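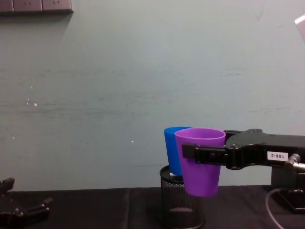 Junction counter notes, October, Friday

In at 7:40 because Jerome wanted the overnight tallies before his call with the county. The tube counter on the westbound side logged 2326 vehicles between six last night and six this morning, and the eastbound one stopped dead at 2000. Exactly 2000. I thought that was a coincidence for maybe ten seconds, then I looked at the other Jister box we had on the ring road last week and guess what, 2000 there too.

So it's a log limit! Wakana found it in the settings under "max events", three menus down, where it ships at 2000 unless you change it. Both of the older boxes are still like that. The westbound one is fine, Kohei must have changed it when he put the new battery in (he says he doesn't remember, but his initials are on the tape).

What this means for the crash question: Bimla wants to know how traffic shifted onto Pathirana Lane while the main road was shut after the rollover. The closure ran well into the evening and the eastbound box filled up before the road reopened, so we have the start of the diversion and none of the end. I can give her westbound for the whole night and that's it. 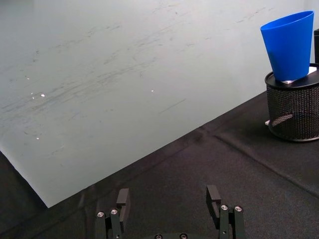
Page last changed: Friday, 4:15 pm, by F. Fukuda

Afternoon. Pulled the eastbound box and reset the limit, then bench tested it by stomping on the hose in the corridor — a lot. Every axle hit showed up, but two quick stomps close together still get read as one long truck now and then. Same thing the Haltum loggers used to do. I turned the debounce down a notch and it got better, though I'd like somebody heavier than me to try it.

Also the clock on that box is four minutes fast. Anybody lining it up with the police road log should take those four minutes off first. I've put it in the Rostora sheet, in red, top row.

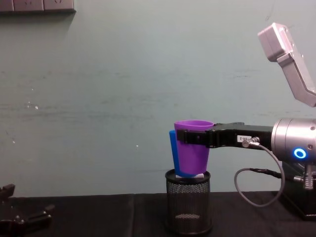
Purple cup in the gripper, mesh holder on the black cloth.

Still to do: change the limit on the ring road box, buy hose clamps (the good kind, please), and ask Jerome whether the county has its own loop data for the evening. If they do, Bimla gets her answer after all. Kohei has the van Monday, so both boxes can go back out then.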